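Elldale Household Storage Survey: Data Card

Version 2, prepared by the Sarpong Library of Everyday Records
Contact for questions about content: Wilma Van der Linden

Summary

The Elldale Household Storage Survey is a collection of written answers from residents of Elldale and Andham on how they keep and organize things at home. It contains 1,654 completed questionnaires, each covering one household. The data are supplied as plain text tables and are meant for use in housing research, teaching, and local planning.

The survey asks where people store food, clothing, papers, tools, and seasonal goods, how often they reach for them, and what they would change about the space they have. It does not ask about income, health, or the value of any belongings.

Contents of the release

households.csv - one row per questionnaire
rooms.csv - one row per room reported, linked by household number
items.csv - one row per storage unit reported, linked by room number
comments.csv - free-text answers, edited as described under Privacy
codebook.txt - full wording of each question, with answer codes
changes.txt - differences between version 1 and version 2

All tables use commas as separators and UTF-8 encoding. The first line of each table holds the column names. Empty fields mean that the question was not answered. The code 99 means that the respondent chose "does not apply," and the two should not be merged.

How the answers were collected

Paper questionnaires were mailed to 4,000 addresses drawn from the housing registers of the two towns. One adult in each household was asked to reply. A reminder was mailed in June to addresses that had not yet answered. Respondents could return the form by mail or hand it in at the library desk, which stayed open until 7 p.m. on Thursday for this purpose.

The questionnaire has 49 questions. Most are closed questions with a fixed list of answers. The final section is open and invites the respondent to describe one storage place in the home that works well and one that does not. This section was skipped more often than any other, and users should expect gaps in comments.csv.

Forms were keyed twice by separate staff members. Where the two versions differed, a third person went back to the paper form. Handwriting that could not be read with confidence was entered as [unclear].

Main variables

household_id: a number assigned at keying. It carries no meaning and does not follow the order of mailing.
town: Elldale or Andham.
dwelling: apartment, row house, detached house, or other.
persons: number of people living in the household. Values above eight are grouped.
room_type: kitchen, hallway, bedroom, living room, bathroom, basement, attic, garage, or other.
unit_type: closed cabinet, open shelf, divided shelf, chest, drawer unit, hooks or rail, or other.
unit_origin: built in, bought, made at home, inherited, or not known.
reach: daily, weekly, monthly, yearly, or never.
satisfied: a five-point scale, where 1 is lowest.

A note on unit_type

Version 1 placed all open furniture under "open shelf." Many respondents objected to this in the comments, and the category was split for version 2. A divided shelf is now any unit whose storage space is broken up by both upright and level parts, so that each opening forms its own compartment. A unit with level boards only remains an open shelf. Pigeonholes and shoe cubbies therefore count as divided shelves, while a standard bookcase does not. The material of the unit plays no part in the coding.

Rendered views with wooden grids of compartments:

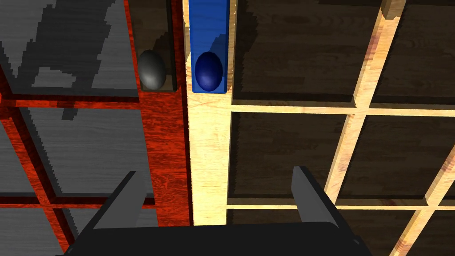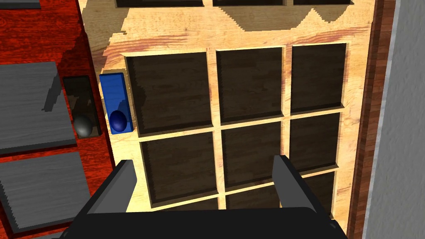

Respondents often gave a divided shelf its own household name, such as "the mail wall" or "the boot rack." These names are kept in the column local_name and have not been standardized. Where a single piece of furniture combined two types, for example drawers below and compartments above, it was coded by the part that the respondent said was used most. The second type, if reported, appears in unit_type_2.

Recoding from version 1 was done by hand from the paper forms. In 14 households the answers did not allow a decision, and the original code was left in place with the flag recode_open set to 1.

Known limits

Apartments are underrepresented in Andham. The housing register there listed several buildings under one shared mailing address, and a single form was sent to each. A weighting column is supplied in households.csv, but it corrects only for dwelling type and town.

Rooms were reported by the respondent and were not checked by a visit. Two people in the same home might well have described it differently. The reach variable depends on memory and should be treated with care for the answers "yearly" and "never."

Basements and attics shared by several households were reported unevenly. Some respondents listed the whole space and others only their own section.

Privacy

Names, street names, and house numbers were removed from all tables before release. In the open answers, mentions of other persons were replaced by a general word in square brackets, such as [neighbor] or [daughter]. Descriptions of where money, keys, or medicines are kept were deleted in full. The paper forms are held in a locked store at the library and are not open to visitors.

Terms of use

The tables may be copied and used for research and teaching without charge. Users are asked to cite the survey by its full title and version number. Attempts to identify a household are not permitted. Commercial use requires written consent from the library.

Related material

The Husturis Kitchen Inventory uses the same room codes and can be compared with rooms.csv after removing the category "garage," a category that the inventory does not contain. Its storage codes follow version 1 of this survey - a conversion table is given in the last section of codebook.txt.

Corrections

Errors should be reported in writing to Wilma Van der Linden at the library, with the table name and the household number. Accepted corrections are listed in changes.txt and applied at the next release.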